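Illey teleop cell, pre-session safety checklist w/ comments
Inspector: Carmela Goicoechea
Operator on shift: Erdal Karaca
Date: Oct 1, 2018
Task set: Waneck tray task, two arms, remote demo, leader handles at desk

Status codes: OK / FIX (do before power) / WATCH (ok to run, look again at next check)

1. Room and access

1.1 Floor tape around cell. OK. One corner lifting by the door side, pressed it back down.

1.2 Door sign turned to ARMS LIVE. FIX. Was still on the off side when I got here. Turned it. Erdal please make this the first thing you do, before the laptop.

1.3 Walkway behind operator chair clear. OK. Moved a backpack.

1.4 Lighting. WATCH. Back of the room is dim. Fine for running, operator works off the desk screen anyway, but anybody walking in from the hall won't see cart feet or stand legs right away. Asked Begoñe for a second lamp in June, asking again.

2. Emergency stops

2.1 Operator desk stop. Pressed, both arms dropped to hold. OK.

2.2 Spotter stop on the lead. Pressed, OK. Lead is long enough to reach the far side now.

2.3 Foot pedal (dead man). OK on press. Release felt slow, the 2nd try was fine. WATCH. If it sticks again pull it and use the spare, don't keep tapping it.

2.4 Reset needs two steps, not one. Checked, OK.

3. Leader handles and link

3.1 Left and right not swapped. Move left handle, left arm moves. OK. Yes we check this every time, ask Julián why.

3.2 Match pose before engage. OK. Software refused to engage with handles way off, good.

3.3 Speed cap at 20 percent for first run of the day. FIX. Was left at full from last session. Set back to 20. This is the second time, somebody is saving there own profile over the default. Leandro to lock the file.

3.4 Link drop test. Pulled the network plug with arms parked. Both held position, alarm on screen. OK.

3.5 Gripper force limit. OK, left as is.

4. Arms, grippers, table

4.1 Joint covers and wrist modules, look for gaps or loose parts. OK.

4.2 Cables. WATCH. Loops on both arms stand out from the links. Run each wrist through full turn by hand-guide with someone watching the cable, stop if it pulls tight. Didn't pull today. Right side bundle arcs out to the right, keep it off the table edge when you come in low.

4.3 Yellow printed housings. Finger check for cracks at the screws. None felt. OK.

4.4 Red fingertips seated, no wobble. OK. Spares in the Jorkia box, not in the drawer any more.

4.5 Metal brackets by the fingers. WATCH. They reach the part before you think they do. On the desk screen it looks like there's room and there isn't much. Come down slow, last bit especially. Erdal and I went over it with both parts set out, left gripper over the foil wrapped one, right side bracket at the edge of the black tray. 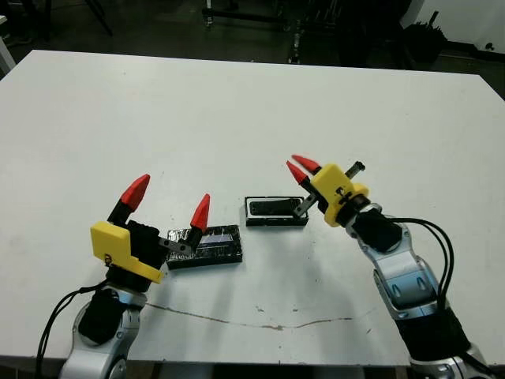

4.6 Table top. WATCH. Long thin brownish line across the front part, crack or scuff, can't say which. Ran a nail along it, didn't catch. Small dark specks near the front too, wipe before recording. If the line ever catches a nail, stop and tell Begoñe.

4.7 Table does not rock. Pushed at all corners. OK.

4.8 Nothing on the table except task parts. OK after I took my pen off it.

5. Task parts

5.1 Foil wrapped case. WATCH. Foil is crinkled, check for loose flaps that can snag a fingertip. Smooth down by hand with arms OFF. Not at hold, off.

5.2 Black tray. Rim not chipped, insert sitting flat. OK.

5.3 Parts placed by hand between demos only when pedal is up AND operator says "clear" out loud. FIX. Erdal nodded instead of saying it. Spotter can't hear a nod. Did it over three times until it was said every time.

6. People

6.1 Operator has read the Cifuentes sheet (remote control rules). OK, signed.

6.2 Spotter named for the session: Julián Llorente. OK.

6.3 Hair, sleeves, lanyards. FIX. Lanyard on Julián. Off now.

6.4 Break after each block. OK, timer set. Last week people were skipping it to get the demo count up. We are at 2,412 kept demos across all tasks, nobody needs the extra one that bad. Tired hands make jerky demos and they get thrown out later anyway.

6.5 Hand-guiding (moving the arm directly, no handles). One person per arm, spotter on stop, grippers open. Not done today exept for the cable check in 4.2.

7. Recording

7.1 Disk space. OK.

7.2 Stop presses get logged with the demo. Checked one, it was there. OK.

7.3 Bad demos flagged, not deleted. Begoñe wants to see near misses. Please write a word or two in the note field, "bad" doesn't tell her anything.

Comments after walk-through

EK: pedal ok all morning, no stick. Still would like the spare out on the desk.

JL: asked for the stop lead to be taped down where it crosses the walkway. CG: agree, tape is in the cabinet, do it before next block.

LS: profile locked. You now need my login to go over 20. Text me, don't guess the password.

BV: lamp ordered. On 4.6, take a closeup with a ruler next to it so we have something to compare to. And service on both arms is due at 1,000 hours, somebody send me the current reading, the sheet on the wall is out of date.

CG: reading to follow. Cleared to run with WATCH items open: 1.4, 2.3, 4.2, 4.5, 4.6, 5.1. All FIX items closed before power.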